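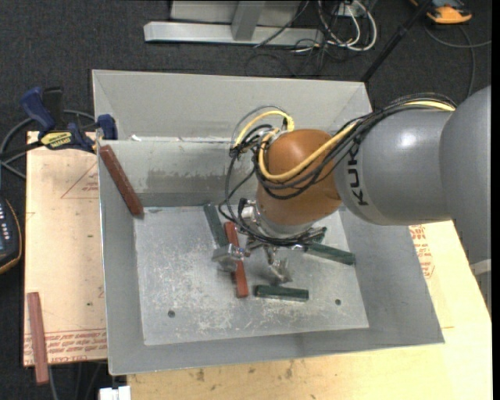
4.2 Expectations before the trip

Short section, the full tables are in the appendix. We had 3,606 usable diaries from people who took a one-day city trip, either to Trurkitz or to Plutov, all booked through the Walenex site. Each diary has two parts. First part filled in on the way out, second part on the way home. Same questions both times, so the gap is easy to compute.

Main result: the gap was bigger for Trurkitz. People went in with high hopes (old town, canal, the market) and came back lukewarm. Plutov the other way round. Low hopes, nice day. Average spending was close to the same in both towns, so money does not explain it. Neither does weather, wich we checked against the hourly records for February through the end of the season.

What does seem to matter is planning. Travelers with a list of 16 or more stops scored their day lower than travelers with a short list or none at all. Missed stops came up again and again in the open comments: shop closed, queue too long, wrong side of town. One diary just said "walked all day, saw the station twice." We coded these as pacing complaints. Most of them fall after 3 p.m.

Group size had a weak effect. Solo travelers a bit happier, but they also picked shorter routes, so the two are hard to pull apart. Following the Royer scale we kept mood and satisfaction as seperate items. They move together less than expected. Tired people can still be pleased with their day.

Limits. Only one booking site. Diaries with the second part blank were dropped, and a bad trip home may be one reason for leaving it blank. Repeat visitors not split out here, see 4.3.

Figure 2. Robotic arm and gripper over an open-topped light gray bin.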